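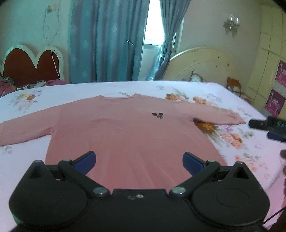

Chapter 12
Caring for Textiles in the Home

Learning objectives

After studying this chapter, you should be able to explain how fiber content affects the way a garment is cleaned, read the main parts of a care label, and plan a weekly laundry routine for a household.

Key terms: colorfast, fiber content, finish, pilling, shrinkage, soil load

Clothing and bed linens are among the most heavily used goods in any home. They are worn, slept on, washed, dried and stored many times over, and each of these steps places some strain on the fibers. A household that understands this strain can keep its textiles in service longer and spend less on replacing them.

Chapter 11 dealt with the selection of fabrics. The present chapter turns to what happens after purchase. It begins with soil and how water, detergent and motion remove it, then moves to drying, pressing and folding. The final section covers seasonal storage - a subject often left out of household courses, although much damage to wool and silk takes place in closets.

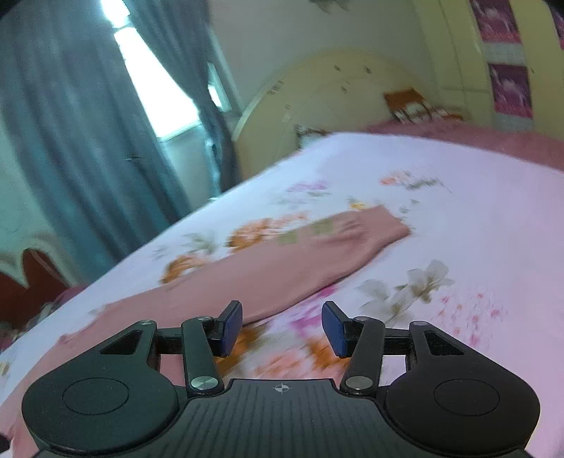 By the Home Studies Editorial Staff, Skollstead Press

The town of Grisell provides the case study for this unit. In August, 69 households there agreed to keep a written record of every load of laundry washed during the month. Together they entered 1,898 loads. The records list water temperature, type of detergent, drying method and any damage noticed afterward. Students will return to these records in the exercises at the end of each section.

Two findings deserve attention at the outset. First, many households washed nearly everything at one temperature, whatever the label advised. Second, most of the damage reported was linked to drying. Knit tops lost length, elastic weakened, and dark colors faded along the seams. In one household, up to 27 items were dried together in a single load.

Before You Read

Choose three items from your own closet and copy the care label of each into your notebook. Record the fiber content, the washing instructions and the drying instructions. Keep this page - it will be needed for the activity in Section 12.2.

Section 12.1 Soil and How It Is Removed

Soil on fabric falls into two broad groups. Water-soluble soils, such as sugar and perspiration salts, dissolve in the wash without much help. Oily soils, including body oils and cooking fats, do not mix with water and must be loosened by detergent.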